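羽毛球收纳与回收小组课题报告

课程:生活中的设计(二年级选修)
指导老师:Dymphna Fitzgerald
小组代号:Pindano

一、我们为什么选这个题目

学校球馆的羽毛球,用起来真的很快。我们组几个人都在羽毛球社,每次训练结束,地上、网柱底下、长凳后面到处是球,大家随手往袋子里一塞就走。等下次再拿出来,有的裙边压扁了,有的球头上沾着灰,还能打的和不能打的混在一起,热身时抓到哪个算哪个。选题那天我们本来想做雨伞架,后来有人把一袋压坏的球往桌上一倒,题目当场就换了!

我们想弄清楚两件事:一个球到底坏到什么程度才不能用;还有,怎样的收纳方式能让球少受挤压,又不用训练完再花很多时间整理。

二、前期调查

七月我们翻了球馆的领用登记本,上一学年登记领出的球一共2333个,尼龙球和羽毛球(鹅毛、鸭毛)没有分开记,所以两种各占多少我们查不出来,这一点很可惜。登记本上也没有“报废”这一栏,球领出去之后去了哪里,全靠大家的印象。

我们又找社员聊了聊。大部分人说尼龙球耐打,但裙边一旦变形就会飘,“看着是好的,一打就歪”。也有人觉得练发球时用稍微变形的球没关系。社长还给我们看了她自己的办法:旧球筒剪短,口朝上放在球包侧袋里,打完一个插一个。我们后来的方案有一部分就是从她这里来的。

三、分类标准

一开始我们写了很长的标准,光裙边就分成好几种情况,结果自己用起来都嫌烦,每拿一个球都要停下来翻表。改到最后只剩2道检查。

第一道看裙边。把球放倒在平整的桌面上,从开口方向看过去,边缘一圈是不是圆的,网格有没有断。第二道看球头。用手指按一按,看有没有松动,和裙子接的地方有没有开裂。两道都过的放“训练”,裙边有问题但球头完好的放“发球练习”,球头松了的放“手工”。

桌面的选择比想象中重要。我们先在球馆的深绿色垫子上分,后来换到浅色台面,黄色的裙边一下子清楚多了,哪根竖条歪了、哪一圈横条断了,弯下腰就能看见。
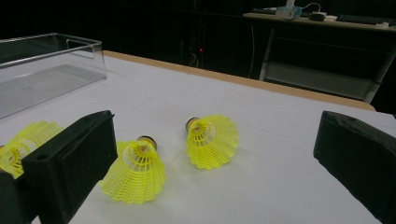

分球的时候还有一个小窍门:不要把球堆成一堆再挑。裙边的网格很容易互相勾住,一扯就可能把本来好好的边扯变形。我们试过一次倒半袋,光解开就花了不少时间,后来改成每次只拿几个出来,分开放,看完一批再拿下一批,反而快得多。

四、收纳盒的设计

第一版我们做的是格子盒,用瓦楞纸板插成方格,一个格子放一个球。样子很漂亮,组里给它起名叫 Cloma,大家都舍不得往里放旧球。可是带到球馆一用,问题马上来了:盒子太大,球包装不下;打累了的人根本不想对准格子,最后还是一把撒在盒盖上。

第二版改成筒。羽毛球本来就可以一个套一个地叠起来,顺着它的形状来最省地方。我们收集了17个用完的旧球筒,洗净晾干,按三种去处贴上不同颜色的胶带,再用布带捆成一排,挂在长凳靠背上。每个筒我们只放8个球,没有塞满,这样最底下的球受力小一些,拿的时候也不用使劲倒。

筒口原来的塑料盖我们全部拿掉了。这个决定组里争了很久,Lumbantobing 同学认为没有盖子会进灰,其他人觉得有盖子就没有人肯放回去。最后投票,去掉盖子,另外缝了一块布罩,训练结束时整排盖上。布罩的图纸是 Lumbantobing 画的,针脚也是他缝的,真的很结实!

五、试用情况

我们在社团训练时试用了大约三个星期。最高兴的一件事,是第二周开始就有低年级同学主动按颜色放球,我们站在旁边都没有开口提醒。收尾时间比以前短,不过我们没有从一开始就计时,只能说感觉上快了,写报告时才后悔没有带秒表。

不足也有。“发球练习”那几筒总是先满,说明第一道检查可能定得太严,有些球只是轻微变形,其实还能打对练。另外,布带挂在长凳上会慢慢往下滑,有人靠着休息时硌后背,被抱怨了好几次。我们临时加了两个夹子,稍好一些,算不上解决。

六、坏球的去处

“手工”那一类目前用来做灯串和笔帽,美术组的同学拿走了一小袋。我们还想试试把裙边剪下来做盆栽的小支架,豌豆苗应该爬得上去。这部分只做了两个样品,留到下学期的 Pleder 展示周继续做。

七、个人感想

这次最大的收获是学会了舍得推翻。格子盒我们做了整整一个周末,放弃它的时候心里挺难受的,可是看到大家顺手就把球插进筒里,又觉得特别值!Dymphna Fitzgerald 老师在中期检查时提过一个问题:“你们的盒子,是给球用的,还是给人用的?”当时我们答不上来,回去以后才开始动手改第二版。

谢谢羽毛球社的全体同学,也谢谢每天帮我们开器材室门的学长。下学期如果有人愿意接着做,旧球筒和布罩的纸样都放在器材室最里面的架子上,登记本也已经加了“报废”一栏,请大家记得填。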